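Vakulenko hand controllers, bought from Dirkitz, $498 the pair

We've had these for 6 weeks, steering two arms through small pick-up jobs to record for training. Grip follows the trigger closely and the colour menu is easy to read. We recorded over 100 runs before the first dropout, on a Thursday. Wrist roll lags a bit. The straps are too short for big hands.
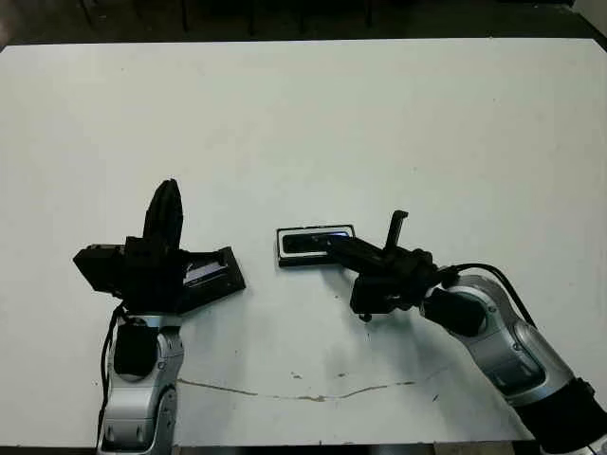
Can a beginner record usable runs? After 4 or so practice goes, most people can, if they move slowly.

Good value. I'd buy them again, with longer straps.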